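Clomside Home Organizing Club
Minutes of the March meeting, Prirkwood Hall, small room

The meeting opened at 7:05 p.m. with 29 members present, our best turnout since the fall swap night! The February minutes were read and approved with one correction (the lending library has 70 books, not 17). The balance stands at $2,699 after the hall rent and the label order.

1. Small-space corner: jewelry
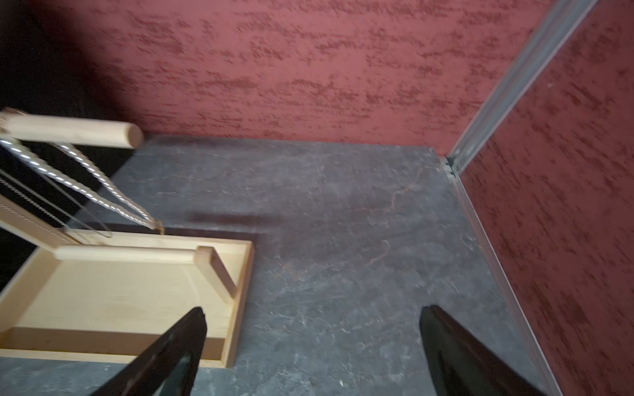 Jewelry was the topic members voted for last time, and it got more talk than anything since pantry shelves. The big question was whether necklaces should lie flat in a drawer or hang. Hanging won by a mile. A wooden stand with a crossbar dowel and a shallow tray underneath does two jobs at once: long chains hang straight, and rings or earrings can go in the tray at night. Several members want to build their own, and the Negri workshop will cut dowels to length for us if we send one combined order. Members were asked to measure their dresser tops first and allow enough height for their longest chain to clear the tray.

Agreed: one combined dowel order, sign-up sheet by the door until the April meeting.

Pearls were taken up separately, and this was a lively one. It was suggested that a long strand be fastened before it is put away so it keeps its loop, and that pearls get their own soft pouch if they share a drawer with anything that could scratch them. One member hangs hers and has for years. Another was firmly for laying them flat, as the thread can stretch. We settled on flat for pearls and hanging for metal chains, with no hard feelings. Everyone liked the idea of wiping pearls with a soft cloth before they go back.

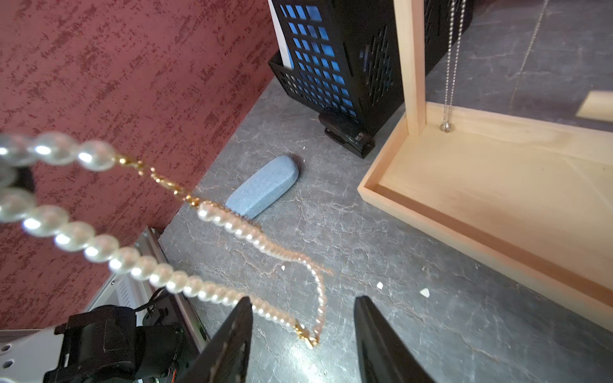 2. Paper and folders

The paper challenge was a huge hit. Members were asked to go through one stack at home and bring back a report, and the reports ran long (in the best way). The most popular fix was an upright holder on the desk with only a few folders in it, each a different color. Two blues turned out fine for most people as long as one was clearly lighter or greener than the other. A mesh front got good marks too, for showing how full the thing is getting.

There was some discussion of keeping the papers and the jewelry side by side on one surface, for members with a single dresser or desk to work with. Holder to the left and stand to the right was the layout most people leaned toward.

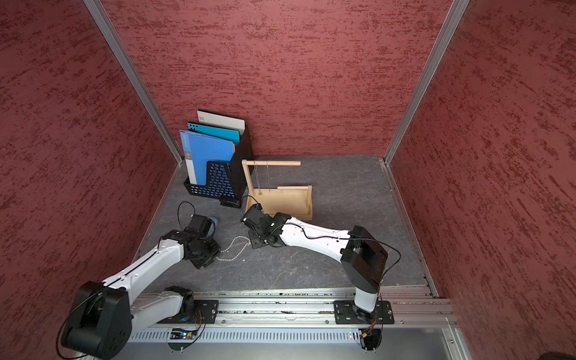
Mastov members, who joined us for the evening, said they would put the stand on the left instead, near the mirror, and keep folders on whichever side the chair is. They also asked that we try the layout on a narrow desk before putting it in the handout. Good point, and it was added to the April list.

Agreed: the handout will show both layouts.

3. Spring tidy day

Plans are coming along great. The Clomside branch will run the paper table and Mastov will run the jewelry table. Spending of up to $485 was approved for pouches, folders and tray liners. Doors open at 10 a.m., with setup from 8:30. Please bring your own scissors!

A member asked that every table be wiped down between turns, down to the last crumb and speck, so the next person starts with a clean surface. Agreed by all.
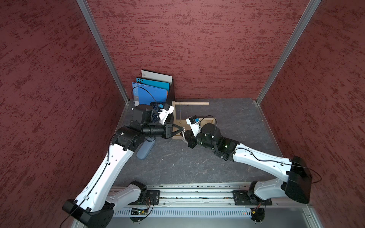
Item 3: tabletop with folders at the back.

4. Other business

The label maker is still out on loan and needs to come back before tidy day. Book returns go in the blue crate. The April topic will be kitchen drawers, with a short session on spice jars if time allows.

The meeting closed at 8:40 p.m., and plenty of people stayed on to swap hooks and boxes.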